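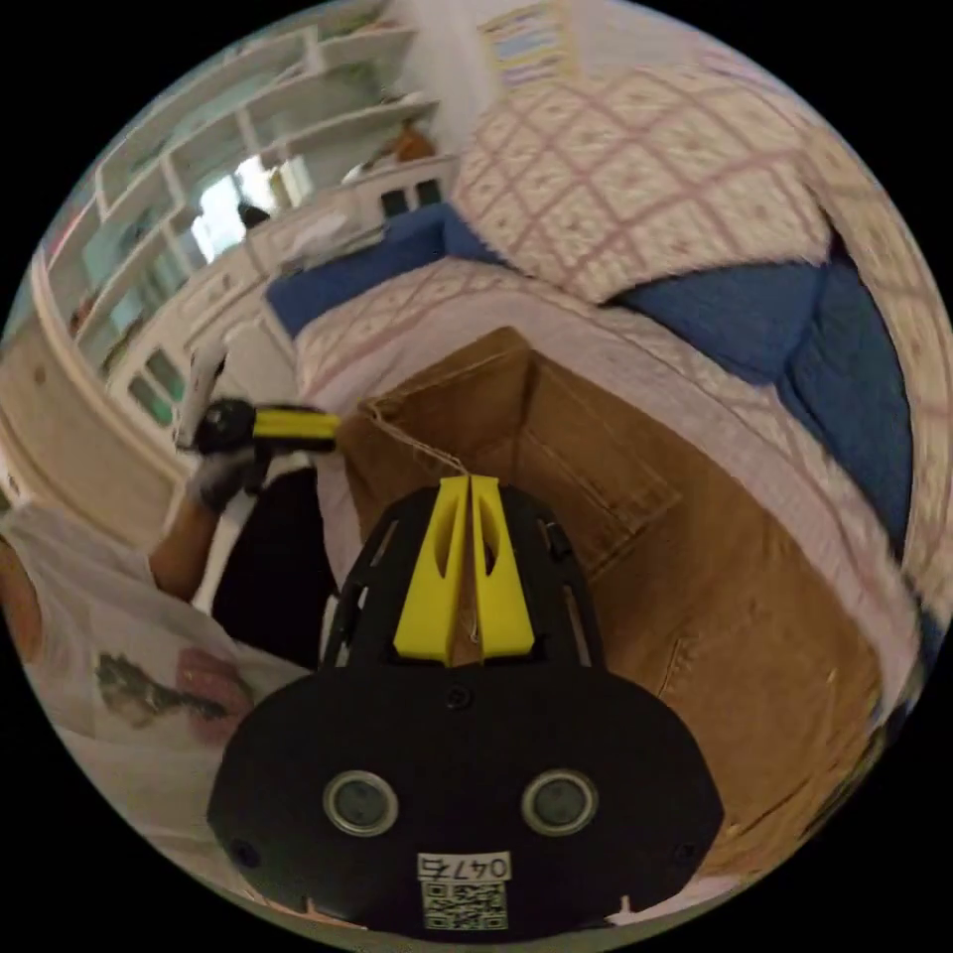
Demetrius Marchetti told us, after he read the first draft, that a maintenance report should begin with the faults and not with the history of the project. We have followed his advice, so the background comes at the end.

Faults found in the hand-held grippers

In November our group took over the care of the hand-held grippers in the Pritholm project. We kept a log for every session, and 23 faults were written in it. Most of them belong to the same few types.

The most frequent fault was slow closing of the fingers. When the operator released the trigger, the fingers returned, but later than they should. At first we suspected the return spring and we replaced it on one unit. This did not help. The real cause was dust and short fibers in the guide behind the fingers. Cardboard boxes and bed covers both leave a lot of fiber, and our sessions in bedrooms use both. After cleaning with a dry brush the fault was gone, and we put the old spring back.

The second type was a difference between the two fingers of one pair. The yellow fingers are tapered, with an oval cutout, and they bend a little under load. If one finger has become softer than the other, a thin object such as a string slides to one side during the grip. We now change the fingers only as a pair - never one alone - even if the other one still looks good.

The third type was loose screws on the rear plate. We had tightened them by feeling, and each of us has a different feeling. Now one person does all the screws of a unit, with the same short driver, and signs the log.

Daily setup

The setup takes 10 minutes for two grippers when nothing is wrong. The order is important, and we had to correct it twice.

First read the printed number on the label and scan the QR code under it. The log must be opened by the scan and not by typing. In the first week we typed the numbers, and the records of two units were exchanged for a whole session.
Wipe both round windows on the rear plate with a dry lens cloth. Do not use alcohol.
Brush the finger guide while the fingers are open.
Close the fingers slowly and look at the gap from behind. It should be equal from bottom to top.
Press and release the trigger 10 times. Count any slow return as a fault.
Put on the work gloves before the first recording, and try the trigger again with them. The glove can catch at the handle, and you do not notice this with a bare hand.

Wear of the fingers

We wanted to know how long a pair of fingers lasts. One pair was kept on the same unit until it failed the gap check, which happened after 1,297 grips. For planning we use a lower limit, and we look closely at every pair after around 600 grips. One pair is not enough for a real statistic, and we ask the reader not to use our number for other fingers.

Spare fingers were ordered from Vosteck. The delivery came in two parts, so for nine days we had no complete spare pair.

Background

The grippers came to us from the Thakur group, together with a log on paper. We copied the paper log into the new one by hand, and this work was finished on December 2, 2019. Three pages could not be read and are marked as missing. The next group should ask Thakur for these pages before they start a new wear test.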